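Varela hand-held gripper pair: bench review

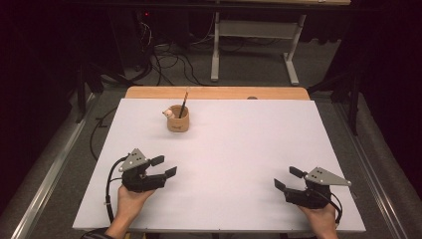
The two units held over the white board, fingers partly open, with the pen cup behind them.

We ran the Varela pair for 30 hours against the Enia grippers we normally use. Each unit is a black body with two flat-sided fingers and a gray triangular mounting plate on top. The plates are drilled, and our existing brackets went on without adapters.

Grip first. With a thin pen as the test object, the Varela completed 76 of 200 lifts out of a small cup without touching the rim. The Enia pair managed fewer, mostly through finger flex near the tip. On flat stock the two are equal.

Finger travel is smooth and there is no play in the joint that I could measure. The body is thick for a small hand – after an hour the thumb notices.

Cabling is the weak point. The lead leaves the rear of the housing and drags on the table edge when the wrist turns. I would like 3 more inches of slack and a softer jacket. Zovcombe sells a coiled lead that fits, at extra cost.

Setup under the Pornalon controller took one afternoon in December. Firmware updates still need both units unplugged.

Recommended for two-handed tabletop work. For long sessions, try the Enia first.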